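Nandthorpe Linen Service: Second Progress Report on the Trornon Grant

Prepared by Saranya Amin, Operations Manager

This report covers the period from the end of March through July. It follows the headings in the grant agreement. Spending tables were sent separately through the Trornon portal. 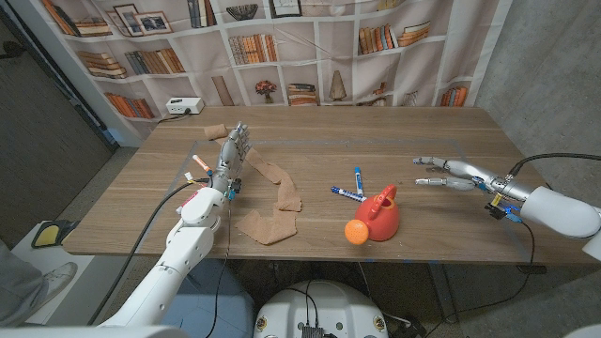
3 min read

Work completed

The new clean-side folding room opened in May. It is now separated from the soil-sort area by a full wall, with its own air handling and its own staff entrance. Carts no longer pass through the same doorway in both directions. Soiled carts come in at the east dock and go through the cart washer before they are used again.

The second tunnel washer was installed by Skomex and has been running on two shifts since early June. Skomex engineers were on site for 10 working days, three more than planned, to correct a leak at the press. The extra days were covered under the install contract and did not affect the grant budget.

All production staff have finished the first two training units, on hand hygiene and on handling soiled textiles. The third unit, on surface testing, has been given to supervisors only. We expect to offer it to everyone else in the next period.

Surface and textile testing

We took 279 swabs and contact plates during the period, from finished linen, folding tables, cart interiors and shelving. Of these, 3 were above our action limit. Two came from the same cart shelf, which had a cracked liner. The shelf has been replaced and repeat tests were within limits. The third came from a folding table near the staff entrance. We moved the hand sanitizer station closer to the door and added a wipe-down at the start of second shift.

Water testing at the final rinse was done weekly. Hardness was high for the first part of June, while the softener was being resized, and has been steady since.

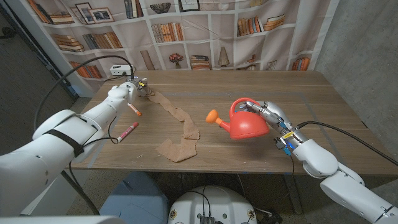

Marking out the clean side took longer than we allowed for. Each folding station needs a fixed space for finished stacks, a space for rejects and a clear strip for the cart, and staff on the two shifts had different habits about where things went. We settled it with floor and table markings. Tape lines on the tabletop, like the blue and gray ones in the picture, are cheap and easy to move while a layout is still changing, and we used tape for all of June. The final lines will be painted on the floor. On the tables we plan to keep tape and replace it on a schedule, as the cleaning chemicals lift the edges. The replacement schedule has been added to the supervisor checklist.

Delivery to clinics

We now serve 28 clinics and care homes under the program. Every delivery goes out in a covered cart with a dated tag. Late deliveries were a problem in May, when one truck was out for repair and we combined the north and west routes. The routes were split again once the truck came back. Several care homes asked for smaller, more frequent drops because they have little storage, and we have started this with the ones nearest the plant.

Problems and changes to the plan

The linen tracking software from Devadiga is behind schedule. The readers at the docks work, but the counts coming in from the soil side do not match our hand counts closely enough to use for billing. Devadiga has sent two updates.
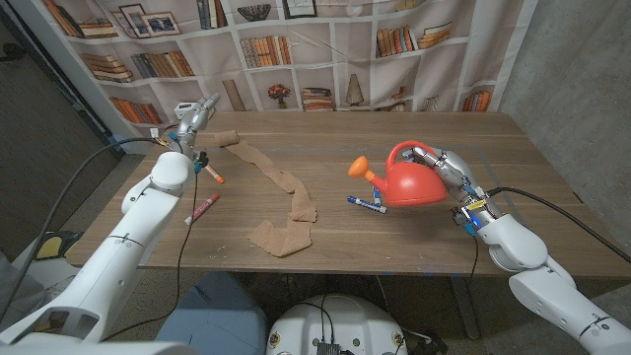 The second update brought the counts closer, mostly by ignoring tags that are read twice when a cart stops in the doorway. Small items are still missed when they are packed tightly in a bag. We will keep the hand counts until the two figures agree for a full month, and we ask that the tracking milestone be moved to the next reporting period. No added funds are requested.

Next period

Finish surface testing training for production staff.
Paint the permanent floor lines on the clean side.
Complete the written procedures for the certification inspection and send a copy to Trornon.
Hire one route driver.

Questions on this report can be sent to Saranya Amin at the plant office.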